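Moving Out on Your Own – Handout 3: The First Apartment
Instructor: Liette Gagnon
April 2019

Hi again, everybody! Last time we did budgets, and I promised this one would be more fun. We're talking about what a new grad needs in a first place, and what can wait (most of it can wait, I'm afraid, and that includes the big TV). 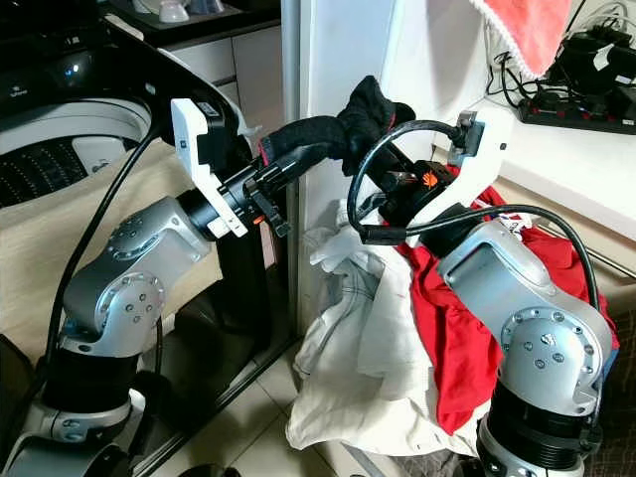
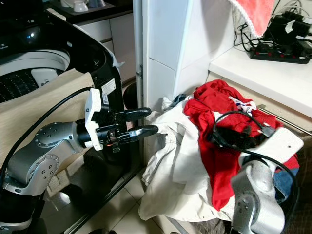 A corner with a top-loading washing machine

Start with the boring money. I gave my niece 300 dollars when she finished school and she spent nearly all of it on throw pillows. I love her, but she ate dinner off a shoebox until October! So before you buy anything, write two lists – things you'll use in the first week, and everything else. Shop from the first list only.

My own first-week list:
Shower curtain and rings
One good pan, one pot, one sharp knife
Two towels
A lamp
Can opener (you will forget this, I did)
Trash bags

Daryna Marchuk asked in class about buying a whole kitchen set in one box. She'd found a 24-piece one for 93 dollars. My feeling is that you end up using the same few pieces over and over, so I'd go to a thrift store first and see what turns up. Vibeke Fogh got all her plates that way for 13 dollars, and they nearly match.

If family members want to buy you something, tell them what you need! Grandparents love a list. Gift cards for groceries are fine to ask for too.

For next time, bring both of your lists and a copy of your lease if you've signed one. We'll go through deposits and what to write down on move-in day.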